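Speaker notes: Small makers, long races
Talk for the winter meeting of the club, 10 Jan 2024
Running time with questions: one hour

Before starting

Check that the clicker works from the back of the room. Water on the lectern. The handout has the race results on one side and the reading list on the other, so there is no need to read results aloud. Anyone who wants the chassis numbers can get them from the sheet.

Opening

Good evening. Tonight is about three small firms that built racing cars in the years after the war: Gimeck, Fendia and Hestari. None of them lasted long. Between them they built 78 cars, and most of those were broken up for parts by people who needed an axle or a gearbox more than they needed an old racing car.

Ask for a show of hands: who has seen a Fendia in person? Expect two or three. Move on quickly.

The point to make early is that these were workshops first. Gimeck repaired farm pumps. Fendia made brake drums for delivery vans. Hestari had a contract for bus radiators. Racing was paid for out of that work, and when the work dried up the racing stopped with it. Keep this in mind when we get to the end of the Hestari story, which is often told as if the cars were at fault.

Gimeck

Start with the engine. The first Gimeck used a 1000 cc four-cylinder with a cast-iron block and two carburetors. It was heavy for its size. The builders knew that and set it well back in the chassis, with the driver's feet on either side of the bell housing. Drivers complained about the heat. One cockpit panel was later cut away to let air through, and you can date a surviving car by whether the cut is square or rounded. Square is early.

The car was slow in a straight line. It was good on its tires, though, and in long races it often moved up the order in the last hour while faster cars were in the pits. Its best result was fourth in the Valcárcel race, on the original road circuit.

Pause here. Explain Valcárcel for anyone new.

The Valcárcel circuit ran on public roads, out of town along the river, up through the woods and back down past the station. The surface changed twice on each lap, from stone setts to tar and then to packed gravel on the climb. The gravel was the trouble. It threw stones into radiators, and a car that started the race with a mesh guard had a real advantage over one that didn't. Gimeck had fitted guards. Several of the larger teams had not.

If time is short, skip the section on the pit rules and go straight to Fendia.

Pit rules: only two mechanics could touch the car at a time, and the driver counted as one of them. Fuel went in by hand from churns. A team that had practiced this could save more time in the pits than it could find on the road, and the smaller firms did practice, in the yard after work, with churns full of water.

Fendia

Fendia is the one most people have heard of, mainly for the color. The pale green was left over from van paint. Don't spend long on it.

What matters is the brakes. Fendia had been casting drums for years and understood how they cracked. Their racing drum was wide, finned, and shrunk onto a steel liner. It cost a lot to make. It also meant their drivers could brake later into the station corner than anyone else, lap after lap, without the pedal going long. Two of the bigger teams asked to buy sets. Fendia sold them, and you can read that as good business or as a mistake. My own view is that they needed the money and had no choice.

The second Fendia was less good. The wheelbase was shortened to make it turn more quickly, and it became hard to hold on a crowned road. It finished only one race in its first season. The third car went back to the old wheelbase and was the best of them, but by then there was little left to enter. The races that suited it had either been dropped from the calendar or moved to airfields, where top speed counted for more.

Say something about the drum on the side table. People may handle it after the talk. It is heavy and the fins are sharp on one edge, so two hands please.

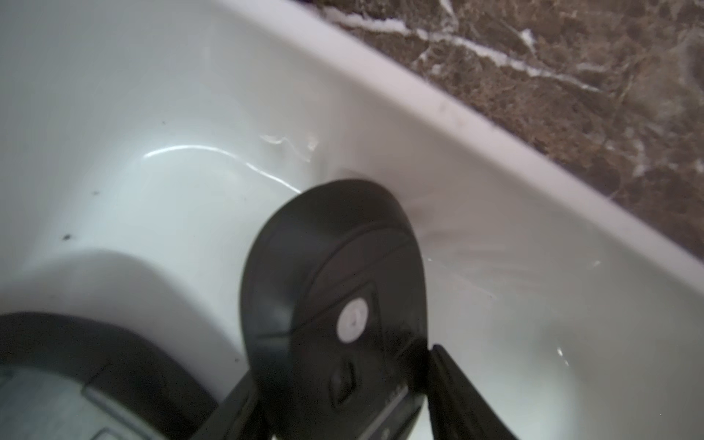

Hestari

Hestari came last and tried the most. The car had independent suspension at all four corners, a five-speed gearbox of the firm's own design, and a fuel tank split into two halves to keep the weight even as it emptied. Any one of these would have been a good project for a shop of that size. Taking on all of them together was too much.

The gearbox gave the most trouble. Third gear would jump out under load, and drivers got into the habit of holding the lever with one hand through the faster bends. There is a letter from the works asking drivers to stop doing this, as it wore the selector forks. The letter does not say what they should do in its place.

By the second season the box had been fixed with a stronger detent spring and a change to the angle of the dogs. The car then ran well. It led at Valcárcel for 13 laps before a wheel bearing failed on the climb. The driver coasted back down to the station and walked in. That was the closest any of these three firms came to winning a major race.

The bus contract ended that winter. Hestari had spent 1000 hours of shop time on the gearbox alone, by its own job cards, and there was nothing to set against it. The remaining cars were sold complete, with spares, to a dealer. Three are known today. One has its original engine.

What survives

Keep this part to five minutes.

Gimeck: two cars, both running, both with later bodies. The drawings are lost.

Fendia: four cars and a good number of loose parts. Brake drums turn up at swap meets, often with nothing on the label to say what they are. Look for the casting mark on the inner face, near the hub.

Hestari: the three cars already mentioned, plus a gearbox in a private workshop. Most of the drawings survive, including the revised dogs. A new set of gears has been cut from them, and the owner of the running car reports that third now stays in.

A note on replicas. There are more Fendias advertised than were ever built. Tell people to check the rear crossmember. The real ones are riveted and the copies I have looked at are welded. Repairs can confuse this, so look at both ends.

Questions likely to come up

Why were there no superchargers? Cost, mostly, and fuel. A blown engine drank far more, and with hand filling from churns that meant more stops. Hestari drew one up but did not build it.

Were the cars ever raced against each other? Only once with all three makes on the same grid. The Fendia finished, the others did not.

Is the Valcárcel road still there? Most of it. The climb has been paved and the station corner is now a roundabout. The river section is much as it was and can be driven at normal speeds.

Closing

Thank the club for the invitation. Remind people that handouts are by the door, and that the reading list has a correction: the second title is out of print, but the library will lend it. The drum goes back in its crate before the lights go off.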